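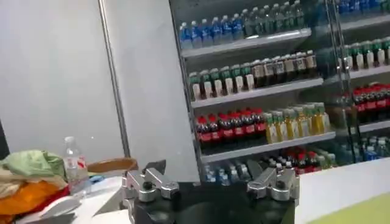 Glass-door display case with bottled drinks arranged in rows by type.

A glass-door merchandiser, also called a display cooler or beverage display refrigerator, is an upright refrigerated cabinet with transparent doors. It stores packaged drinks at serving temperature and lets a customer choose a product before opening the door. The type is common in shops and cafeterias, and is also placed in offices, laundries and shared workrooms.

Construction

The cabinet consists of an insulated body, one or more glazed doors, adjustable shelves and a refrigeration unit, which may be mounted above or below the storage space. Two-door models have a vertical post at the center, against which the door gaskets close. Doors are usually double glazed. Some carry a heating element in the door frame or a coating on the glass to limit condensation in humid rooms.

Capacity is stated in liters or in bottles of a given size. A mid-size cabinet of the Burico pattern has a net volume of 400 liters and shelves 44 cm deep. Shelves hang on clips and can be moved up or down to suit bottle height. Cold air is moved by a fan and returns through gaps at the front and rear of each shelf, so stock must not be pushed against the back panel.

Arrangement of stock

Bottles are normally placed in straight files running from front to back, one product to a file. The method is known as facing. Water, tea, cola and citrus drinks are kept in separate groups, and cap and label colors serve as a quick guide during restocking. New bottles are loaded behind older ones. On flat shelves the files are pulled forward by hand; sloped shelves with rollers do this by gravity — at the cost of some height.

Palesa Msimang, in a handbook written for the Mahlangu chain of self-service laundries, divides the face of the cabinet into blocks and gives each block a fixed product. A block may be left short but is not filled with a different drink.

Placement in shared rooms
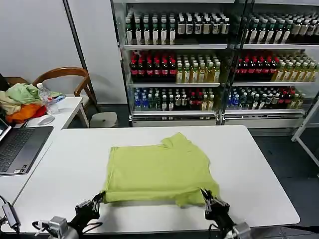 Lime-green T-shirt spread on a white table, with a two-section beverage display refrigerator in the background.

Where a cabinet shares a room with work tables, the main concerns are door swing, heat and noise. The Mahlangu handbook asks for 60 cm of clear floor beyond the arc of the open door. Ventilation openings must be kept free of lint and loose cloth, and the condenser is brushed clean at regular intervals. Darkora cabinets have a removable lint screen for this purpose, while on the Initz type the lower panel must be unscrewed.

Tables used for folding are best made with a smooth top, on which knit fabric can be turned and flattened without catching. A T-shirt is laid out flat, the hem is drawn straight, and creases are worked toward the edges before the first fold.
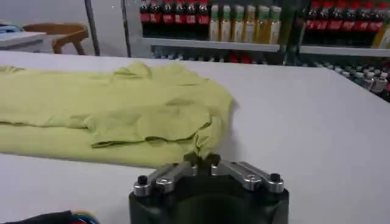

Light knit cotton tends to bunch at the hem and sleeves. Smoothing by hand is generally enough — pressing is seldom needed for garments that will be stacked. Drinks are kept off the folding surface, as cold bottles collect moisture and can mark the cloth.

See also: Bottle cooler; Folding table; Self-service laundry; Shelf facing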